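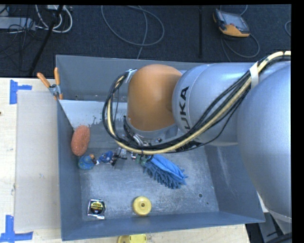
Ticket: breakout rooms dumping people back in the main room
Opened by: Rodrigo Peixoto
Status: open, with Durwood support
14 January 2019

Hi Rūta, me again! I'm keeping all of this in one ticket so you don't have to dig through my emails. I run the virtual team workshops for Jakmont (the adaptability series, the one with the canoe exercise) and my breakout rooms have gone weird on me.

What happens: I open the rooms, everybody goes off to their small groups, and then partway through the exercise a handful of them pop back into the main room looking confused. Yesterday I had 40 people signed in and I spent most of the debrief apologizing. Not my best hour as a facilitator.

Things I tried before writing to you:

Logged out, logged in, different browser. Same thing.

Turned off the countdown timer, thinking it was ending the rooms early. Same thing, and now I had no timer, so I was holding up a kitchen clock to the webcam.

Assigned people by hand instead of using the random button. Better! But it took me forever and I can't do that with 82 people, which is what I have coming up for the Abreu group.

Update 1
Rūta asked if the people getting bounced have anything in common. Good question, I hadn't looked. I went through the chat log with Conceição Simões, my co-host, and every one of them had joined by phone first and then switched to a laptop. So they're in there twice, kind of?

Update 2
Did a test run with Conceição and Mohandas Kulkarni. Mohandas joined on his phone, I put him in room 2, then he joined on his laptop and hung up the phone. Back to the main room he went. We did it again with the phone left connected and he stayed put. So I can make it happen whenever I want now, which made me way too happy.

Update 3
Rūta says dropping the first connection cancels the room assignment, and she's passed it to the developers. No date yet. For now she wants me to open the rooms only after people have settled on one device. I've added a 20 minute check-in at the start (we needed a longer warm-up anyway, the pair interviews always run over) and a line in the invite asking people to pick one device and stick with it.

Question for Rūta: does the same thing happen if I make Conceição the host and I'm just a participant? I'd like to float between rooms with the Abreu group and I'm scared to touch anything. Please leave the ticket open until I've heard back on that one.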